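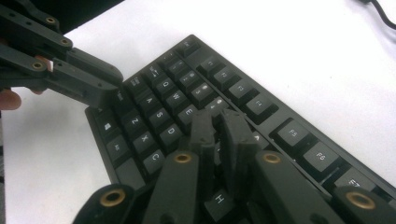 Two grippers on the keyboard task

Subject: Re: [equipment] gripper budget for August

> Do we really need a second pair of grippers before August?
> The Nemora quote came in at 3832 and I'd like to see
> what Tuden charges first.

Yes please, get the Tuden price too! But I'd love to keep the second pair in the plan. With two pairs we can run keyboards on one table and something new on the other (I have a whole list, don't get me started). I'd also add 615 for spare fingertips and bushings, plus three more keyboards with different layouts. Shipping to Jondton is another 100.

If Tuden can match the linkage design, I'm happy with either one. Can we settle it by the end of the month?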